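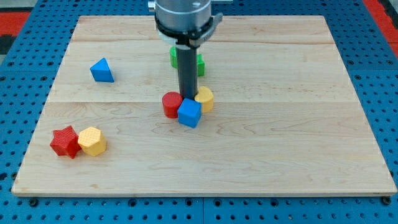 Jaltness County Historical Press is looking for readers to join its spring manuscript panel. We publish regional history, mostly nonfiction books on the towns, ranches, railroads and river crossings of Jaltness County and the counties next to it. Each year we receive more manuscripts than our staff can read closely, and we depend on outside readers to help us decide which ones to take on and what they need before they go to the printer.

This round covers 18 manuscripts. Readers are paid. You do not need to live in the county, and you do not need a degree in history.

## What readers do

Each reader is assigned 2 manuscripts. Most run between 200 and 350 pages, typed and double spaced. You read each one all the way through and write a report for the editors. The report should cover:

- whether the book says something that earlier books on the subject do not
- whether the sources support the claims, as far as you can judge from the notes
- places where the writing drags, repeats itself or loses the thread
- names, dates or places that look wrong to you
- who you think would buy it

Reports usually come to four or five pages. We do not ask for a grade or a score. If you think a manuscript should be turned down, say so and tell us why in terms the author could use. Authors see the reports, but they do not see who wrote them.

You are not being asked to copyedit. If you notice spelling mistakes, leave them unless they change the meaning of a sentence or get somebody's name wrong.

## Subjects this round

The manuscripts were sorted into groups in the fall. We need readers for all of them, but some are harder to fill than others.

**Early settlement and land claims.** Four manuscripts. One is built on the surveyor's field books for the Camell tract and is heavy on metes and bounds. A reader who can follow a deed would be useful there.

**Railroads and freight.** Three manuscripts, including a history of the Halta branch line from grading to abandonment. The author worked from company ledgers and the book has a lot of tables.

**Courts, jails and county government.** Five manuscripts. Two deal with contested elections and one with the burning of the first courthouse and the lost records. There is some violent material in this group, including inquest testimony. If you would like to avoid it, note that on your application and we will place you elsewhere.

**Family and business histories.** Four manuscripts. One follows the Fu family's dry goods store in Halta through three generations and includes translated letters. We would especially like to hear from readers who can check the Chinese originals against the English.

**Churches and schools.** Two manuscripts, both short.

## Who should apply

We want people who read history regularly and can explain what they think of a book. Past readers have included retired teachers, a title examiner, librarians, graduate students, a newspaper copy chief and a number of people who simply know one corner of the county very well. Local knowledge counts for a lot with us. So does distance from the subject, and we try to give each manuscript one reader of each kind.

You should be able to:

- read English prose quickly and carefully
- meet a deadline without reminders
- keep the manuscripts private until they are published or returned
- open and return files by email, or pick up a paper copy from our office in Halta

You may not read a manuscript by a relative, a business partner or someone you have been in a dispute with. The titles and authors are sent to you before you are assigned anything, so you will have a chance to tell us. If your own family is written about in one of the books, that does not rule you out, but we need to know.

People with a manuscript of their own under review at the press cannot serve this round. People we have published before can.

## Pay and schedule

The fee is $59 per manuscript, paid by check when your report is received. We know this is modest for the hours involved. Readers also get one copy of any book they reported on that goes to print, and a discount on the rest of our list.

Applications are due by the end of February. Assignments go out in March, and you will have eight weeks from the day you receive your manuscripts. Extensions are possible for illness or family reasons. Please ask before the deadline and not after it.

There is one meeting, held by phone on a Monday evening at 7:00 p.m. shortly after assignments are made. It lasts an hour. We go over the report form and answer questions.

## How to apply

Send us the following:

1. A letter of one page telling us what you read and which groups above interest you. List a second choice.
2. A sample of your writing about a history book, no longer than 3,000 words. A published review is fine, and so is something you write for this application. It can be about any book, old or new, as long as we did not publish it.
3. Your mailing address and a daytime phone number.

Do not send a résumé unless you think it tells us something the letter does not.

Applications may be emailed to the press or left at the front counter of the Halta office during business hours. Mark them "Manuscript Panel." Samples sent on paper will not be returned, so keep a copy.

We answer every application, usually within three weeks of the closing date. Those not placed this time may ask to be kept on the list for the fall panel.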